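Flondley notebook - hand-held gripper collection
2020-01-15
Print this entry | E-mail this entry

Target for the first set is 4,000 examples and we stand at 3,000 as of this morning.
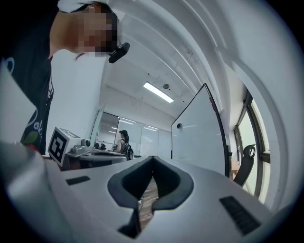
Most of the shortfall is in the drawer task. The pick-and-place examples came in faster than planned and I have stopped adding to them for now. Jodari want the two tasks kept even, and the last training run leaned badly towards whatever it had seen most of.

Morning: start-up checks on both grippers. Gripper 2 lost its position twice when turned quickly towards the windows. Slower turns were fine. Lowered the exposure one step and it held through the next batch, but I would like to see it again with the sun lower before calling it fixed.

Changed the start of each recording. We now hold still for 4 seconds before moving. Last week's files had people already reaching when the recording began, and the Flistov script threw out 36 of them for having no usable start. Went through the rejects by hand. Most can't be saved - the jaws are already closed in the first few images.

Notes on handling:
- Open the jaws fully before each new attempt. Half-open starts are confusing the width reading.
- If you drop the object, keep recording and pick it up again. Mark it as a recovery. We have very few of these and need more.
- Don't redo a slow attempt just for being slow.
- Say the task name aloud only after the recording has stopped.

Brito sent the new jaw pads. Softer than the old set and they grip the mug handle better, but they pick up dust. Wiped them at each battery change. Have not mixed old and new pads in the same folder and would ask others not to either.

Afternoon: drawer task only. Left-handed attempts are marked L in the sheet. The copy to the Flondley disk was still running when I wrote this up. Do not clear the cards until the file counts match.

To do: repeat the window test, label the recoveries, order spare pads. Next full review of the task list is in June.

Shared 4 times | 3 comments

Comments

Are the old pads going back to Brito or staying in the cupboard?

Staying. Top shelf, in the bag marked OLD.

Counts match on both cards now, cleared them.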